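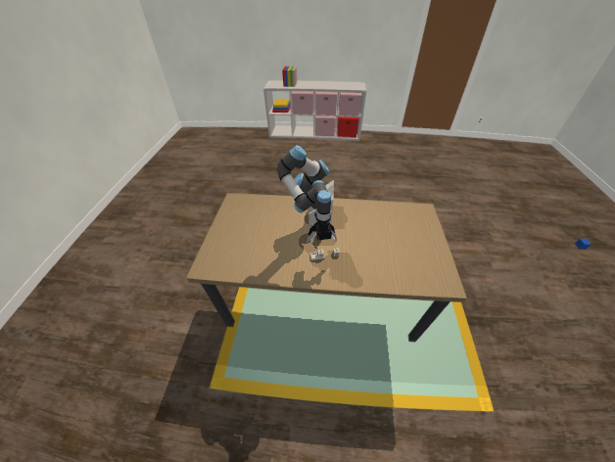
Reopening check, St Brendan's, Dellisholm parish
June 2020. Walked round by Daniyal Mohmand, for the parish office and the diocese.

**Doors and porch**

- [x] Main doors open both ways, bolts free
- [x] One-way arrows down. Tape lifting by the font, redo
- [ ] Sanitiser at side door. Bracket up, no bottle
- [x] Holy water stoups emptied and covered

**Nave**

- [x] Alternate pews roped off
- [ ] Hymn books and missalettes out of reach. Still a pile in the Lady Chapel, move to sacristy
- [x] Windows, north side, all open. South side two painted shut, need a joiner
- [ ] Kneelers. Cloth ones to be taken up, not done yet
- [x] Extinguisher by organ in date. The one by the confessional is not, tag unreadable

**Sacristy**

- [x] Separate chalice for each priest, labeled
- [x] Hosts covered at the offertory, lid found
- [ ] Vestment cupboard damp at the back again. Same patch as the 1984 repair I think, ask Fr
- [x] Safe locks. Key number 693 signed back in

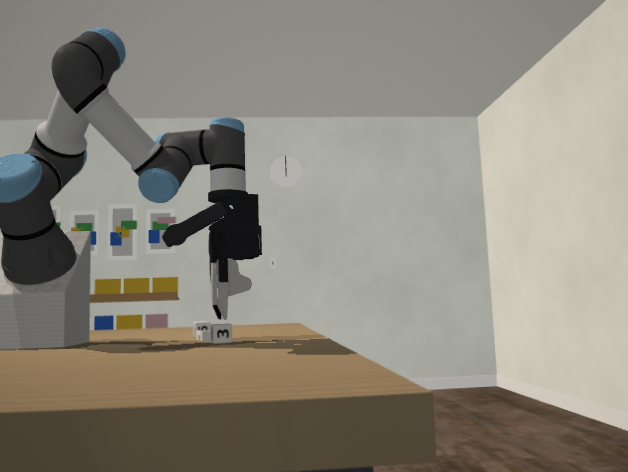
Page 2 of 3

**Hall and food bank**

- [x] Food parcels kept off floor
- [ ] Fridge seal split. Grotex quoted 140 pounds, waiting on a yes from the office
- [x] Migrant families' drop-in moved to mornings so it dosen't clash with cleaning
- [ ] Notices in Tagalog and Polish, proofs back from Pravura but wrong Mass times on both. Send back
- [x] Fire exit clear, push bar stiff but works

**Money and records**

- [x] Collection plate not passed, box at the back bolted down
- [ ] Mission appeal envelopes. Total so far 2582 pounds, second count needed before it goes off
- [x] Contact sheet for tracing, kept in office drawer, locked

**Comments**

Toilets shut for now, sign on door. Choir loft not inspected, couldnt find the key. Baptisms booked for August to be rung round, families want to know numbers. Bishop's letter to go up in porch once the glass is back in the board.

Ring joiner first thing. Rest of the open boxes before Sunday pls.

D.M.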